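Category: Methods and Protocols | Human Demonstration | Shared Practice

4.2 Rules for the demonstration table

We were pleasantly surprised by how much a short set of written rules did for us! The first version, drafted by Jeanine Declercq at the Tosden site in February, fitted on one sheet, and the Billthorpe group took it up almost word for word. It asks that both hand-held grippers carry their marker cubes with the printed faces kept clean, that cables run away from the working area, and that every task starts from a layout drawn in the task card (two trays, for instance, set at an angle to the table edge, as in Figure 3).

Sessions are capped at 200 demonstrations per operator, after which the operator changes over. Of the 2446 demonstrations in the full set, all were checked against the task card by a second reader, usually Henk Kramer, and we found this step well worth the hours. Loose wording was the main source of trouble: "near the tray" meant one thing in Tosden and quite another in Billthorpe, so the card now names the tray edge the gripper should approach.

Figure 3. Two-handed work with marker-fitted grippers and a pair of wooden trays.

Contact the Wakura project office | © Wakura project partners | Back to top

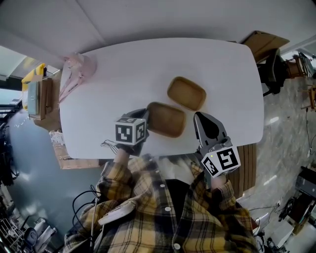
Should an operator repeat a demonstration when the layout differs from the task card?

Reset the table to match the card and record a new demonstration, keeping the earlier one marked as off-card so that the second reader can still find it.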